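# Wekisar wants 500 table-top examples. Will that be enough?

June 26, 2020

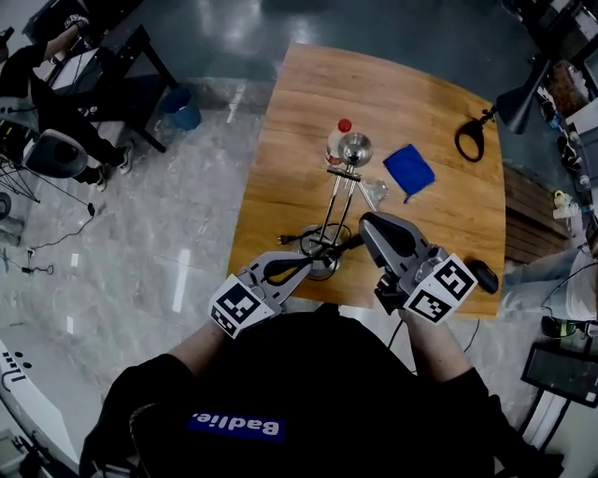 *A worker with a hand-held gripper in each hand reaches toward a metal stand holding a steel bowl.*

Wekisar says it will gather 500 examples of simple table work to train its learning system, Flokari. People do the jobs themselves with hand-held grippers, and the software is meant to copy them later.

Project lead Nilmini Sheikh expects each worker to record up to 50 runs a day. "Variety matters more than speed," she said. The plan lists just 19 tasks — a thin menu for a product pitched at any kitchen.

Habibur Matubbar, who tests automation gear for warehouses, is not sold. "Show me a bowl it has never met," he said.

Wekisar has not said how it will score the results, or who will check them. A first trial in May covered eight tasks. Those numbers have not been released.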